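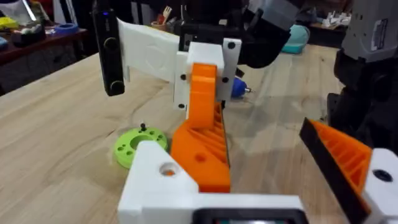

木の作業台で向かい合う2本のアーム。オレンジの指は3Dプリント製です(撮影:Grilwoodロボット部)

ロボットアーム競技会「Civer」に2台1組で出場します! Grilwoodロボット部

2024年5月16日
Grilwoodロボット部

こんにちは、Grilwoodロボット部の広報係です。うれしいお知らせなので、ちょっと早口になります。私たち、学生ロボットアーム競技会「Civer」の双腕部門に出ることが決まりました!

双腕部門は、2本のアームで部品を受け渡しながら組み立てる種目で、制限時間は300秒。3月に部内で初めて通したときは最後の部品までたどり着けず、かなりへこみました。そこから指の設計を見直して、三角形の格子が並んだ今の形に落ち着いています。力をかけるとしなる指にしたくて、リブの太さだけで7回も描き直したんですよ(プリンターもよく働いてくれました)。

練習でよく使うのは、真ん中に大きな穴、そのまわりに小さな穴が並んだ黄緑の円盤です。片方のアームで押さえて、もう片方で部品を合わせる、これが見た目よりずっと難しい! 直近の自己ベストは245秒でした。本番までにもう少し縮めたいです。

大会に先立って、部室のあるDasier工作棟で公開練習も行います。アームの操縦体験つきで、入場は無料です。指の設計データも当日お配りしますので、自分で作ってみたい方はぜひ。遠征先のKurtuluş会場での様子は、部のページで報告します。

応援Tシャツ(1枚2,000円)も受付中です。売り上げは遠征費と材料費にあてます。取材や見学のご希望は、部のページの問い合わせ欄からどうぞ。授業のある時間帯は返信が遅くなります。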